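Primermont Kitchen Notes
Counter storage: what earns its spot

I've grown suspicious of anything sold as an organizer. Most of them organize one thing, which is your money into someone else's till. Still, Keabetswe Shabalala wrote in asking whether a small counter needs a dish rack, a basket and a caddy all at once, so I've had a go at an answer.

The rack I'll defend. Plates on edge take up less room than a stack, and you can grab the one you want. The basket is harder to argue for. A shallow one is fine for corn you mean to cook tonight, but by March mine is usually full of elastic bands and dead pens.
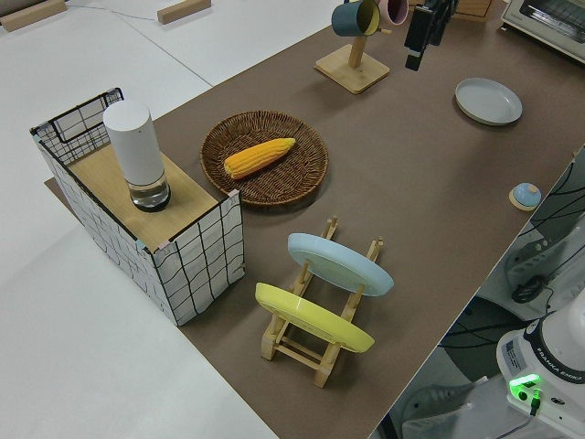
Two plates in the wooden rack, corn in the wicker basket.

Mesh caddies I can take or leave. If you must, buy one with a flat base, and put tall containers in it first. Mine is 38 cm long and I've regretted at least 20 of them.

Small drawer cabinets get praised a lot. Fine, but a drawer on the counter is still a junk drawer. Before you buy, empty it in your head: what goes in? If the answer is "bits and pieces", save your cash. Loose saucers and lids should go back in the cupboard too, however handy they seem lying about.
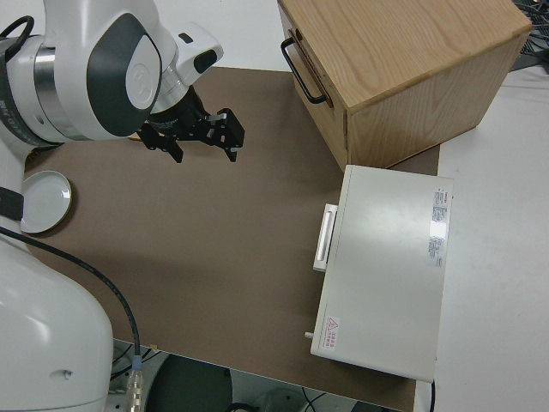
As for appliances, the usual advice is to push everything hard against the wall. I don't buy it. A toaster oven needs air around it and room for the door to open, so read the booklet for the clearance before you shove it in a corner. Nokuthula Fourie swears by keeping hers at the far end of the counter, and I'll grudgingly admit that works.

Mug trees, then. I've always called them dust collectors. They're all right if you hang only the mugs you use every day. Fill every peg and you'll knock one off reaching for another.
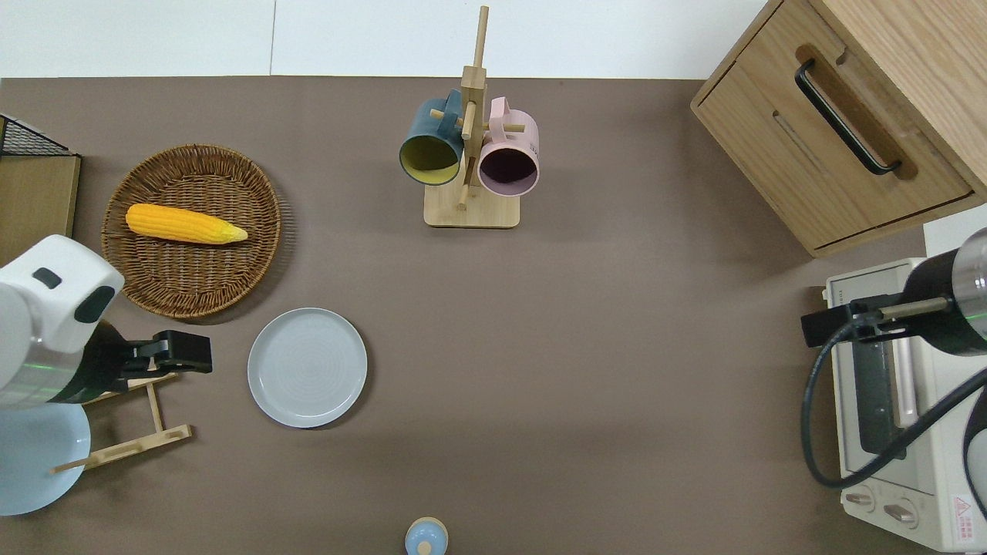 Two mugs on the tree, with the toaster oven over to the right.

Next time: drawer liners, and whether they do anything at all.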